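Search this notebook
Search

Thursday, August 20, 2026
Posted by: group room, Braneck

Notes after the second grounding group, before I forget it all. Writing up properly later, probably.

Room fine. Heating on for no reason in August, windows open, traffic noise. Two people said the traffic helped — something steady to listen to. Not what I'd have guessed.

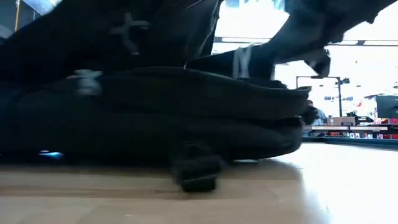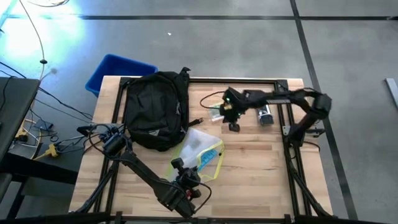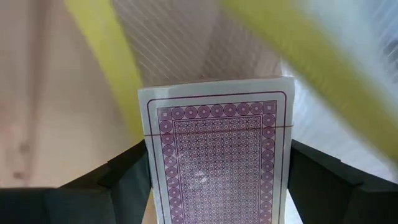

Black bag in the first two, back of the card in the third.

Body scan first. Too long again. I had it at 26 minutes on the sheet and it ran over, and the restlessness starts well before the end, you can hear the chairs. Cut it to 11 next time and see. The Görtz version of the script is better for this lot than ours, fewer instructions about breathing. Breathing is where we lose people. Anyone with a panic history hears "notice your breath" and starts monitoring it, then we are off. Feet first, then hands, then the chair. Breath last or not at all.

Wording to change in the script:
"let go of" — take out everywhere. Two separate complaints now.
"safe place" — becomes "a place you don't mind being". Less to live up to. One woman said she hadn't got a safe place and spent the whole excercise feeling she'd failed it.
"when you're ready" — keep, but leave a real gap after it. I rush it every time.

Eyes open as the default from now on. Say it at the start and say it again halfway. Last week I said it once and half the room shut them anyway out of politeness.

Sleep diaries. Got most back. People fill in the bad nights in great detail and leave the good ones blank, so the sheet looks worse than the month was. Add a line at the bottom: "ordinary night, nothing to report" with a tick box. Pinditz did something like this with their bereavement group and return rates went up, or so they told us on the phone. Ask for their sheet.

Check-in round. Went well but slow. The quiet one by the door passed, then spoke at the tea break for a good while about the accident, first time. Did not steer it, did not bring it back into the room afterwards. Think that was right. Want to talk it over in supervision all the same, becuase it was a lot to carry out of a tea break and I'm not sure she got home feeling held. Ring tomorrow, before lunch.

Also for supervision: my own tiredness. Three groups in a week is one too many. Noticed I was watching the clock in the last part and someone noticed me noticing.

Golel money. They've confirmed 3,375 for the autumn block, which covers room hire and the co-facilitator but not childcare. Childcare was the thing people asked for. Of the 41 who filled in the enquiry form a good few put it as the only reason they wouldn't come. Could move one session to school hours? Would lose the ones in work. No good answer yet. Maybe split it, alternate weeks, though alternating always confuses everyone including me.

October block — still need:
second facilitator, ideally someone with grief experience
new consent form, the old one still has the wrong phone number on it
shorter intake call. Mine are drifting to nearly an hour and people come off them worn out before they've even started
blankets washed

Reading: halfway through the pacing chapter again. The bit on stopping early is good. If it's going well, stop while it's going well. I keep pushing on for the one more thing and the one more thing is what they go home with.

Next session same room, same time. Bring the short script, spare pens, and a door wedge that isn't a folded leaflet.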